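Stillau students teach a simulated gripper before they touch the real one
By Natália Figueiredo
April 24, 2022

BROLLSTEAD – The robotics course at the Stillau technical school has a new rule this spring. No team may switch on the robot arm in the workshop until its program has finished 200 practice runs on the computer.

The rule comes from Enikő Medve, who teaches the course and wrote most of its exercises. In earlier years the students waited in line for the one arm the school owns, and a simple mistake in the code could take away a whole afternoon. Now each team has its own copy of the arm in a simulated room, and the students work on it during class and also at home.

"They make the same mistakes as before," Medve said. "But they make them sooner, and they do not need to wait for me to press the stop button."

The practice room is a plain place with a gray ceiling and walls of square tiles. Students can move the viewpoint where they like, and many of them choose to put it very close to the hand of the robot, looking up past the fingers. From there it is easier to check the opening of the gripper before the program sends it toward an object. 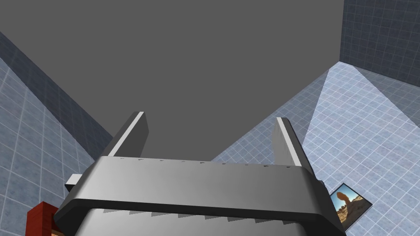 The open gripper in the practice room used by the Stillau robotics course.

The first task of the course sounds small. The gripper must go to a block, close on it, lift it and put it down in another place. The students write the movement in steps, then start the program and read the record that it leaves behind. A run counts only if the block arrives at its place and the fingers let it go without pushing it away.

Rozália Lengyel, a second-year student, said her team spent the first two weeks on the approach only. Their gripper came down at a wrong angle, and one finger touched the block before the other.

"We believed the problem was in the closing part, so we changed the closing part many times," she said. "Then Ximena looked at the hand from underneath and she saw that we were already turned when we arrived."

Her teammate Ximena Bermúdez keeps the notebook of the team – a paper one, which the course requires. Every failed run must have a line with the cause, or with a question mark if the cause is not known. Bermúdez said that the question marks are fewer in April than they were at the beginning, but they have not disappeared.

The teams have three people each. One writes the code, one watches the run and one keeps the notes, and they change roles after every task. Medve said some students do not enjoy this, especially those who came to the course with experience in programming and would prefer to write everything by themselves. She does not plan to change it.

The software for the practice room was prepared with help from Duline, a small engineering company in Brollstead. Sumathi Achari, an engineer at the company, visits the class to answer questions and to look at the programs. She advises the students to watch the picture and the numbers together.

"When the picture looks fine, people stop reading the numbers," Achari said. "I ask them to tell me the width between the fingers first, and after that we look."

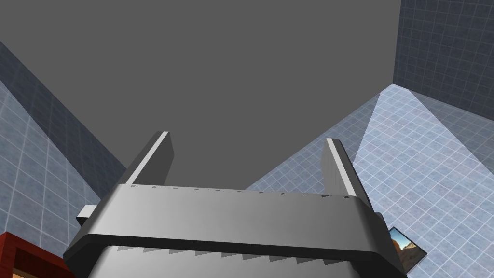 Public demonstration at Szilágyi Hall

The course will end with a demonstration at Szilágyi Hall, where the teams will run their programs on the real arm in front of families and other students. Each team has two attempts. Between the attempts it may change the speed and the starting position, but the rest of the code must stay as it was handed in.

To receive a place in the demonstration, a team needs 400 recorded runs in total, failed ones included. Medve said the number is there to make the students begin early, and that she reads the notebooks more carefully than the scores.

Lengyel's team is still working on the last task, in which the block must be placed on top of another one. It goes well when they move slowly, she said, and they would like to go faster before the demonstration.

The demonstration is open to everyone and the entrance is free. Seats do not need to be reserved. Students from Brollstead who wish to join the course in the next school year can speak with Medve in the hall after the last run, or leave their name at the school office.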